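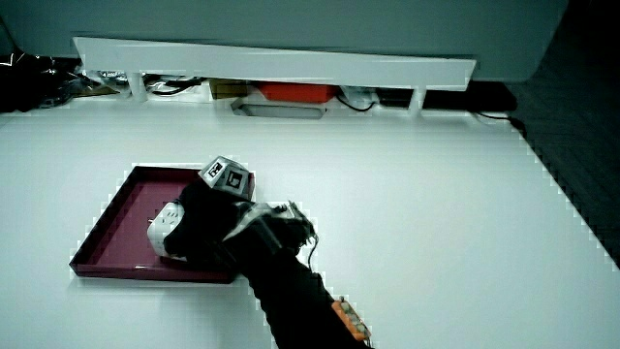
Power strip in the maroon tray.

Canstead Standby Readings
README / data card

What this is

Plug-level electricity readings from homes in Canstead and the Goodwin side of the river. Mostly standby draw, i.e. what stuff pulls when it's "off". TVs, set-top boxes, coffee makers, chargers with no phone on them, one fish tank that got in by mistake and stayed.

462 homes. One row per device per visit to the socket. Home participants did the readings themselves with a loaner plug-in meter, wrote them on a paper sheet, mailed or dropped off the sheet. Nkechi Ibrahim and Lawal Ajayi typed them in. I cleaned up. Questions about the typing go to them, questions about the cleaning to me (Efe Jibrin).

Release dated December 24, 2019. Yes I know what day that is. Wanted it out.

Files

readings.csv: the main table
homes.csv: one row per home, very little in it on purpose
devices.csv: lookup for device codes
sheets_notes.txt: free text off the paper sheets, names taken out
old/: the June version. Don't use it, kept so that earlier results can be rerun

Columns in readings.csv

home_id: matches homes.csv
device_code: matches devices.csv
room: kitchen, living, bed, office, other. Hallway is in other
state: on, standby, off_at_device, off_at_strip
watts: one decimal place
secs: how long the meter was left before reading it. Asked for 900, people did what they did
reader_note: y/n, did they write anything in the margin. If y then look in sheets_notes.txt

Blank means blank on the sheet. Zero means they wrote a zero. These are NOT the same and the June version mixed them up, which is most of why there's a new version.

Power strips

Messy. Read this part if you read nothing else.

If a home had several things on one strip, the sheet said to meter the whole strip first and then each device on its own. Plenty of people only did the strip. Those rows have device_code STRIP and the watts is for everything plugged into it. So if you sum watts by home you'll double count, every time, unless you drop STRIP rows or drop the devices under them. There's a strip_id column in devices.csv that links them up where we could work it out. Where we couldn't it's NA.

Strips with their own lit switch draw a little by themselves. Some people metered that, with nothing plugged in. Code STRIP_EMPTY.

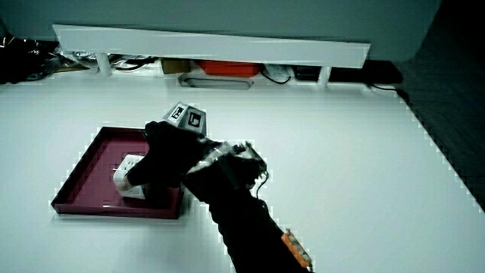 Adapters and cubes are coded separate from strips. ADAPT is anything that goes straight on the wall and has something else plugged into it. Travel adapters, timers, the smart ones. CHARGER is a thing with a cable coming out or a USB hole. A few could be either. Mitra Khosravi went through the ones she could tell from the notes, the rest stayed as whatever the home called it.

Smart plugs: under ADAPT, with smart = 1. Their own app readings are not in here. Some people wrote the app number instead of the meter number, and we only know when they said so.

Known problems

The loaner meters aren't good at very low draws. Anything under one watt, treat as "small" and don't rank devices by it.

Anything over 3000 watts got thrown out as a slipped decimal. Ekaette Danladi thinks a couple of those were really heaters read at the wrong moment. Could be. They're gone either way, see the log at the bottom of sheets_notes.txt.

Room is whatever the person called it. "Den" went to living. "Computer corner" went to office. A garage fridge is in other and there are more of those than you'd think.

Homes signed up by themselves. People who care about their electric bill sign up for this sort of thing. Do not use it as an average of the town, please.

Rental units are thin. The Sollport building dropped out before sheets went out, so there's seven home_ids with no readings. Left in homes.csv so the ids don't shift.
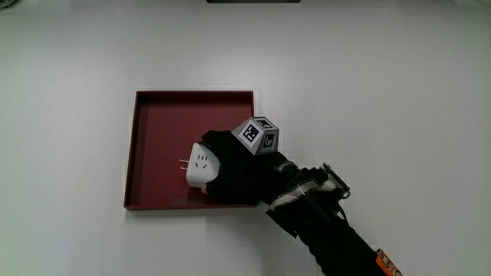
Canstead Data Notes, Issue 7

Privacy

No addresses, no street, no names. Move-in year was in the June version and is out now. If you find anything in the notes file that points at a real house, email before you post about it and I'll pull the file the same day.

How to load it

Comma seperated, UTF-8, header row. home_id has leading zeros so read it as text or your joins will come back empty. Excel will eat the zeros. Nothing I can do about that.

Bradumska's import script works on readings.csv as is. It chokes on the notes file becuase of the line breaks inside quotes. Just skip that one.

Use and credit

Free to use, change, pass on. Say where it came from. If you fix a device code send it back, one line is enough: row, old code, new code, why.

To do

Strip ids for the rest of the NAs
Split CHARGER into phone / laptop / other
Scan of the blank paper sheet, someone has it
Fish tank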